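Search this site
Type and press enter
Home Flights Trains Hotels Tips Contact

How to find and book a cheap open-jaw ticket, step by step

An open-jaw ticket is a return ticket where you fly into one city and fly home from another one. For example you land in Kallden, travel over land to Orberg, and take your flight home from Orberg. Many travelers think such tickets are only for business people or that they must cost a lot. I have booked 14 of them for my family and me, and most were near the price of a normal return. Two were cheaper.

I write down my method in the order I do it. Please read the whole page first and then start, because step 5 changes what you type in step 2.

What you need

A computer is better than a phone for this work. On the phone, many search forms hide the button for several cities, or they show it only after you turn the screen. You need also a sheet of paper or a simple table, and one quiet evening. Prices can change while you compare, so I don't like to spread the search over a whole week.

Step 1. Decide the two cities, but keep a third one in reserve

Write the city where you want to arrive and the city where you want to leave from. Then write one more city that you would accept for each of them. When I planned the Kallden and Orberg trip, my reserve was Tosh, a smaller airport two hours by train to the south of Orberg. In the end I didn't use it, but its price told me that the Orberg fare was a fair one.

Check also that the trip between the two cities is possible on your days. Between Kallden and Orberg there is a night train, but it does not run on Wednesday. I learned this after I had almost paid for a flight that needed exactly this train.

Step 2. Search the normal returns first

Search a return to the first city and a return to the second city, with your real dates. Note both prices. Now add them and divide by two. This number is your target. With most airlines an open-jaw ticket is calculated as half of one return plus half of the other, so the result should be close to your target if you stay with one airline.

In my case the return to Kallden was 825 and the return to Orberg was 1,025, both in dollars and with one checked bag. The target was therefore 925.

Step 3. Use the "multi-city" form

Do not search two one-way tickets yet. Find the word "multi-city" or "multiple destinations", normally it is next to "return" and "one way". Fill the first line with your home airport and the arrival city. Fill the second line with the departure city and your home airport. Leave out the part over land. Some people put it as a third line, and then the system looks for a flight there and the price jumps.

If the form asks for the same cabin on both lines, choose it by hand for each line. On one website the second line was set to premium economy by itself, and I needed a long time to understand why everything was 200 dollars above my target.

Step 4. Compare in three places

I compare a general search engine, a booking agency and the page of the airline. For the second one I mostly use Bokex, where the multi-city form is easy to read and shows the baggage already in the result list. The order is important. The search engine tells you which airlines fly the route, the agency gives you a price to beat, and on the airline page you look whether they have the same flights for the same money.

When the difference is small, I take the airline. If a flight is canceled, you speak with one company and not with two - this is worth a few dollars to me. When the difference is big, I take the agency, but I first read the part about changes and refunds.

Step 5. Move the dates and change the direction

Now comes the part where you save the most. Move the outbound flight by one day before and one day after, and do the same with the flight home. It gives you nine combinations. You don't need to search all of them. Change first only the outbound, keep the best day, then change only the return.

After this, turn the trip around. Fly into the second city and home from the first. For the traveler it is often the same holiday, but for the airline it is a different ticket. If the turned trip is better, go back to step 2 and write a new target for the new dates.

Step 6. Calculate the part over land

An open-jaw ticket looks cheap until you add the train. Write down the train or bus between the two cities, one night in a hotel if the connection makes you arrive late, and the transport to both airports. Compare the sum with a normal return plus the way back to the first city.

A night train can save you a hotel, but please be honest with yourself if you can sleep in a seat. I can't, so I always calculate with a bed in a compartment for four. On longer trains I also count some money for breakfast and hot drinks, and I look if the restaurant car takes cards. 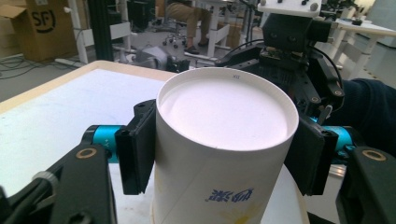
If the sum is still below the normal return, or a little above it but you win a full day, then the open-jaw is the right choice. A day which you don't spend going back to where you started has also a value. I count it as one hotel night, other people count it higher.

Step 7. Check the details before paying

Read the last page slowly. These are the points where I made mistakes or almost made them:

- The names must be exactly as in the passport, for all travelers.
- The date of arrival can be one day later than the date of departure. Book your first hotel night for the right date.
- Look at the airport and not only at the city. Orberg has two airports, and the second one is far outside.
- The baggage rule can be different on the way out and on the way back if another airline operates one of the flights.
- For a stop in a third country, find out if you need a transit visa. The booking page will usually not stop you if you don't have one.

Step 8. Pay and save everything

Pay with a card in the currency of the ticket, if your bank does not take a fee for it. When the page offers to convert the price for you, compare it with the rate of your bank before you accept. Then save the confirmation as a file and write down the booking code of the airline. An agency gives you its own number, but for choosing the seats you need the code of the airline, normally six letters and numbers.

On the next day open the booking on the airline page and see that both flights are there. Do it again one month before the trip. Flight times move more often than people think, and with an open-jaw ticket a changed time can also touch your train.

What if the price is far above the target?

Mostly the reason is that your two flights are with different airlines which don't work together. Try to limit the search to one airline or one alliance. If this doesn't help, change one city to your reserve from step 1. Only after this I look at two separate one-way tickets. They can be good on short routes with low-cost airlines, but on long routes I have seldom seen them win.

One warning for the end - never skip the first flight of such a ticket. If you don't appear for it, the airline can cancel the flight home as well, and a new ticket bought at the airport is the most expensive way to travel that I know.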